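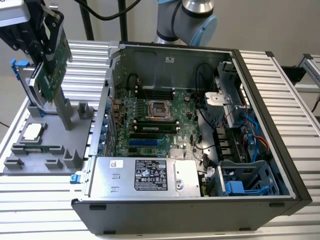
I bought my desktop used, for less than I spend on groceries in a month, and every May I get the same question from my brother-in-law: when are you getting a real one? I have a real one. It turns on, it opens my spreadsheets, it plays my music while I do the dishes. What more does he want from it?

I've been thinking about this because my friend Kelly Furnival just spent 2,000 dollars on a new machine to write her newsletter. It's a lovely newsletter (it's mostly about soup) and I read every issue, but it's words! Her old computer could handle words just fine. The store told her it was "end of life," which sounds like something you'd hear in a hospital, and she panicked and got out her credit card.

I think we've let the people who sell things decide when the things we own are old. My mother kept a toaster for 12 years and would have laughed at anyone who called it outdated. She also kept a coat so long the lining was mostly safety pins, so okay, maybe she went a little far. But she knew what she needed, and she looked at the thing itself before she looked at an ad.

Now, I'm not against new stuff. If you edit video for a living, go buy the fast one, and I hope you love it. And yes, security updates matter, and I do wish companies would keep them coming a lot longer than they do. That's the part that makes me mad, to be honest. A perfectly good computer gets pushed out the door over software, and the person on a tight budget is the one who pays.

What I'd like is for used to be the normal first stop, the way it is with cars. Here in Bramwell you can get a secondhand couch, bike or piano without anybody raising an eyebrow. Say you want a secondhand computer and people start warning you like you're buying sushi at a gas station.

Kelly's old one is still sitting in her hall closet, by the way. I've asked her twice if I can have it for my nephew, and she says she'll think about it.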